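To: Members of the Udberg Paper Crafts Guild
From: Ruth Benavides, Programs Office
Subject: Re: Arrangements for the August card swap

Dear members,

The Programs Office has received a number of inquiries following the notice that Jaruwan Yimyam sent to this list last week. Her message is quoted below so that those who have recently joined may read it in full. The answers that follow should be taken as the Guild's position for this swap, and they replace the guidance printed in the spring handbook.

On Sun, Jaruwan Yimyam wrote:
> Dear all,
>
> Registration for the August card swap is now open. The theme is
> Borders and Backgrounds. Each participant submits one design, made
> as a set of six matching cards, and receives six cards by other
> members in return.
>
> Cards must be handmade and must measure no more than five inches by
> seven when closed. Stamped, stenciled, die-cut and embossed work is
> welcome. Please do not use loose glitter unless it is sealed.
>
> Sets should be sent to the Ibarra Street office in a rigid mailer.
> Kindly write your member number on the outside of the package and
> on the back of every card.
>
> Can someone from Programs confirm the rule on purchased
> backgrounds? I have been asked about it four times and I am not
> certain that my answer agrees with the handbook.
>
> With thanks,
> Jaruwan Yimyam
> Swap Coordinator

1. Purchased backgrounds

Patterned paper bought by the sheet or pad is permitted, provided that the main image or sentiment is the member's own work. A member who wishes to enter for the Background Ribbon must make the background by hand. Inked, painted, marbled, pasted and dry-embossed panels all qualify. A printed marble or wood-grain paper does not qualify for the Ribbon, although it may be used on a card in the general swap.

Members who prefer natural patterns to florals may care to look at stone and timber for ideas. Fine gray veining on a white base can be drawn with a nearly dry brush, and a bamboo grain is easily suggested with a scoring board and one shade of brown ink.

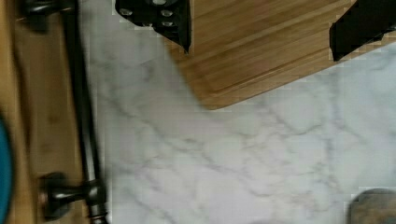

2. Weight and finish of card bases

Bases should be cut from heavy cardstock. Lighter stock has tended to buckle under embossing paste, and several sets in the last swap arrived with their panels lifting at the corners. If paste is used, please allow it to cure overnight before the panel is attached to the base. Foam tape may be used to raise a panel, but no more than two layers, as thicker cards do not fit the return envelopes.

Heat-embossed areas should be cool and fully set before the cards are stacked. A sheet of plain tissue between cards is sufficient. Waxed paper is not recommended — it has left marks on dye ink.

3. Supplies available through the Guild

The following may be reserved by replying to the Programs Office. Replies sent to the full list will not be counted as reservations.

Josetti white card bases, in packs of 200
Clirkano adhesive dots, in rolls of 500 or 1000
Tissue interleaves, cut to size

Supplies may be collected from the Ibarra Street office on any afternoon that the office is open. They cannot be mailed. Any member who reserved card bases in the spring and did not collect them should write again, as those reservations have lapsed.

4. Layout of the work tables

Members attending the make-and-mail session are asked to bring their own cutting surface and a shallow open box or tray in which to keep finished cards. Wet ink, water and paste should be kept on the opposite side of the table from finished work. Two members may share a table if both agree to do so when they register. 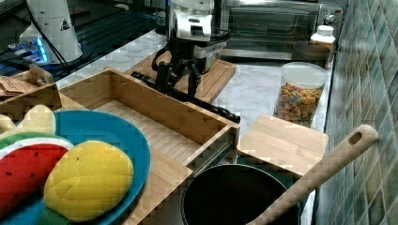

5. Labeling and returns

The member number must appear on the back of every card, in pencil or permanent ink. Please do not use adhesive address labels, which have pulled away the surface of softer papers. A card without a number cannot be entered for the Ribbon, as the judges have no other means of matching it to its maker.

A stamped, self-addressed return mailer should be enclosed with each set. International members may send the cost of return postage separately and should state in their package that they have done so.

Packages addressed to the former post office box, Box 1261, are no longer forwarded. Members who keep that address in their records are asked to remove it.

Questions about registration should continue to go to Ms. Yimyam. Questions about the Ribbon, reserved supplies or table sharing should be sent to me directly.

Sincerely,

Ruth Benavides
Programs Office
Udberg Paper Crafts Guild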